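How I fix a lifting veneer edge (without making it worse)

I've got a soft spot for old sideboards, and most of the ones I drag home have the same complaint: the veneer has let go along an edge and is curling up like a stale sandwich. It looks terrible and it's usually an afternoon's work, plus a night of leaving it alone, which is the hard bit for me.

My current one is a Nustard sideboard I picked up in Nomham for $20. Solid frame, lovely drawers, and a top that had clearly lived beside a sunny window with a pot plant on it. I've done enough of these now to have a routine, so here it is.

What you'll need

Ordinary PVA wood glue (I use the Randora one in the yellow bottle, but any decent brand is fine)
A thin palette knife or an old butter knife
A plastic syringe or a few toothpicks
Baking paper
Masking tape
Clamps, at least 2, and some flat offcuts to go under them
A damp rag
Sandpaper, 240 grit or thereabouts

Step 1: Find out how far it's gone

Tap along the edge with a fingernail. Sound veneer gives you a dull little knock, and loose veneer sounds papery and hollow. Mark where the sound changes with a bit of masking tape. It always goes further than I think — on the Nustard the lift I could see was tiny, and the lift I could hear ran 249 mm down the side. Check underneath too, especially any overhang. I never used to, and I missed plenty.

Step 2: Clean out the old glue

Slide the knife in gently and scrape whatever you can reach. Old hide glue comes out as amber crumbs, and you want those gone or the new glue will be sitting on gravel. If the veneer is brittle, lay a warm damp cloth over it for a few minutes first so it bends and doesn't snap. Blow the dust out, then let everything dry properly before you go on. I give it until the next morning if I've used the cloth.

Step 3: Glue

Work the glue in as deep as your tape mark. Syringe for narrow gaps, toothpick for everything else. Press the veneer down with your fingers and wipe off what squeezes out, then press and wipe again. You want a thin, even layer, and a big puddle under there will dry as a lump you can feel forever.

Step 4: Clamp and walk away

Baking paper over the glue line, flat offcut on top of that, then the clamps. Firm is plenty! I once cranked mine so hard I left a dent in the top of a perfectly nice Jadoon bookcase and I still put a vase over it. Leave it overnight, no peeking.

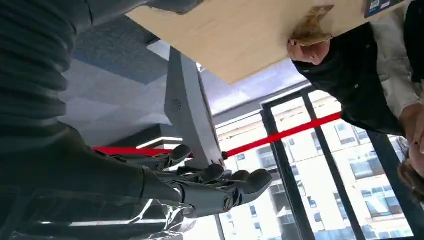
Can I use superglue to save waiting?

I'd keep it for tiny chips only. It grabs before you've got things lined up, it goes brittle, and if it soaks into the face it leaves a dark mark that won't take stain.

Step 5: Tidy up

Peel off the baking paper and shave away any dried beads with a sharp chisel held nearly flat. Then a very light sand, with the grain, only where you need it. Veneer is thin stuff and it's easy to go straight through to the core, so I do this by hand and leave the electric sander in the shed.

If there's a piece missing altogether, cut a patch on an angle from a scrap with similar grain, glue it in the same way and touch up the colour afterwards with a wax stick. Mine got two coats of satin varnish once the edge was down, and the pot plant has gone to live on the verandah.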